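ok thread. power bills. ours came and I have had it with people telling me to unplug the phone charger

background: two adults, one kid, 1970s brick place in Veltstead, electric everything except the hot water. winter quarter. I read the meter before breakfast for the whole of July and most of August like a lunatic

daily charge first. before you've switched on a single light you are paying it. nothing you do in the kitchen or the lounge touches that bit. people skip straight past it on the bill and then wonder why being good for a month did bugger all

total for the quarter was 1336 kWh. which I thought was shocking til I asked at work and got told numbers that made me feel like a monk

so where does it go. heating. it goes to heating. the reverse cycle in the lounge and, I'm ashamed to say, a little plug-in fan heater in the back room that I'd been treating as basically free cause it's small and cost nothing at the shops

it is not small in the way that matters. it pulls up to 2 kW. leave that on through an evening of homework and telly and it beats everything else in the house combined

meanwhile the phone charger. I left the plug-in monitor on it for a week and the reading barely moved. stop writing to me about the phone charger

cooking next, as this is where everyone gets very moral. big oven vs little oven. we've pretty much stopped using the big one on school nights – tray of chips, four fish fingers, why would you heat a cupboard the size of a suitcase

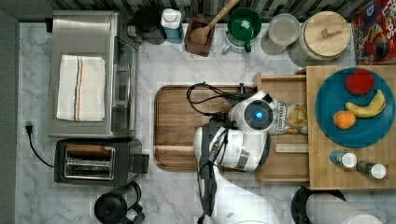

toaster oven side of the bench, tea towel folded up top

(yes I move the towel before I turn it on. yes every time. mum has already asked)

what the small one saves is mostly the preheat. less box to get hot. if you're doing a roast plus veg plus a crumble then fine, use the big one and fill it, you'll come out about even. it's the half empty oven that's the waste

slow cooker was the surprise. thought it'd be terrible, on all day. nope. sips it

kettle: boil what you need. everyone knows this, I still fill it to the top every morning, moving on

washing. cold wash, line dry when it's not bucketing down. the dryer is where I have no moral authority as it rained for most of July and a child needs a school jumper

ok tariffs. the bit I should have done years ago. we were on a flat rate with Pelitz, had been since we moved in, never looked. rang up, was on hold long enough to eat a sandwich and wash the plate. there was a cheaper plan. SAME COMPANY. same wires. just hadn't been put on it as I hadn't asked

difference for us is near enough 200 bucks a year. for a phone call. I was ropeable

time of use is a diffrent question and I'd be careful. it suits you if you can shove the dishwasher and the washing late. if everyone gets home at 5.30 cold and hungry you might pay more. ask for your half-hourly data before you switch, they have to dig it out for you if you've got a smart meter
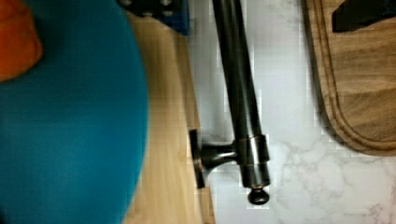
draughts next, cheapest fix on the whole list and the most boring. back door had a gap under it you could post a letter through. bought a brush strip from Jenkins in Mesedley, cut it to length with the bread knife (don't), screwed it on crooked, still works. same idea round the window in the back room with that foam tape. it comes in white or brown, neither of which goes with honey-coloured wood like ours, so measure up and get the thin stuff and tuck it inside where it closes. room holds its heat til bedtime now and the fan heater has been put in the shed in disgrace

curtains too. lined ones, down past the sill, shut BEFORE dark and not when you remember at 8

someone asked re the ceiling. yes it probaly needs topping up. quote was a bit over 1000 which is a next year problem. I've been up there with a torch, there's a bare patch over the hallway, I have chosen not to think about it

next thing is the hot water, separate bill so separate thread. need to find the gas one first, it's in the drawer with the takeaway menus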